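Call for participants: home users of single-board computers
Jestow Repair Study, closing 23 October 2026
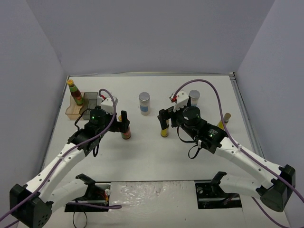 We are looking for people who run a small single-board computer at home and have had one fail, or start to fail, in the past 2 years. It can be any make. It might be a media player behind the television, a file server in a cupboard, a weather logger, a print server or a controller for something you built yourself. Hobby builds are welcome, such as a greenhouse timer. We want to hear what you tried, in what order, and where you looked for help.

The study is run from Tavley by Ilona Katona and Andor Hegyi. It follows a smaller survey last year which drew 205 replies. Many of those mentioned boards that would not start after months in storage, and we did not ask enough about that the first time.

What is involved

One online questionnaire, 25 minutes or so. A phone or video interview of up to an hour, at a time that suits you. If you still have the board, you may be asked to post it to us for bench testing. Postage is paid both ways. We will tell you what we find, and you get the board back whether or not it works. Please take out the memory card before you send it - we do not need your data and would prefer not to have it.

Who can take part

You must be 18 or over and living in Australia. You do not need any electronics training. We are short of people who gave up on a board and bought another one, so please apply even if you never found the fault. People who sell or repair boards for a living are not eligible this time. Zsófia Csonka is planning a separate round for the trade in November.

Payment

Participants receive a $50 gift card after the interview. There is no extra payment for sending a board.

How to apply

Write to Emese Major at the Jestow office, Room 621, Zulovia House, Tavley, or use the form on our contact page. Include the make and model of the board, what power supply you used with it, what it was used for and a line or two on what went wrong. Serial console logs are useful if you kept them, but don't go to the trouble of making new ones.

Interviews will be done by phone unless you ask for video. Five places are being held for people outside the capital cities.

Questions about privacy or how your answers are stored should go to Rozália Takács at the same address. You can withdraw at any time before the report is written - just let us know and we will delete your answers.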